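Fitted furniture is storage built to suit one room and fixed to its walls or floor. The term covers cupboards, window seats and long runs of drawers. 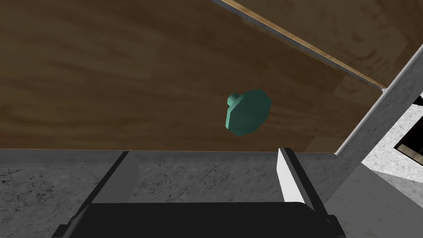 It was once mostly joiners' work. In Skullthorpe, terraced houses had alcove cupboards beside the chimney breast.

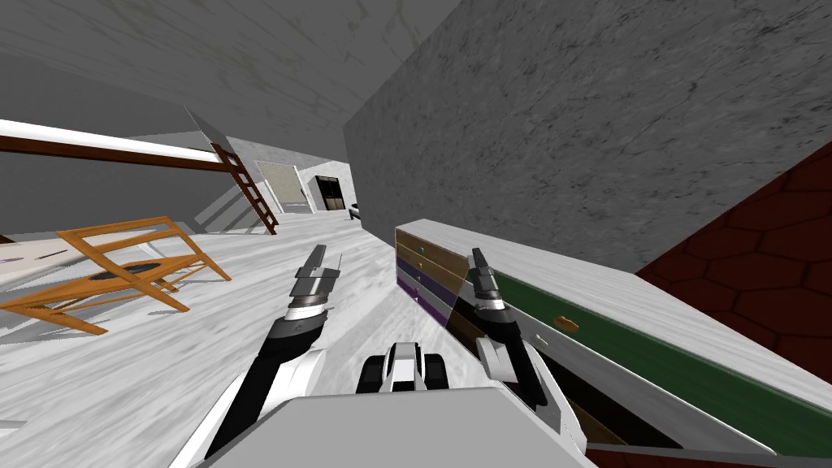 A long cabinet with coloured drawers

Ready-made units are sold in set widths, with filler strips closing gaps of up to 12 mm. 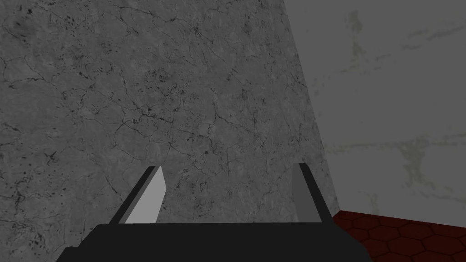 Fitted pieces are usually left behind when a house is sold.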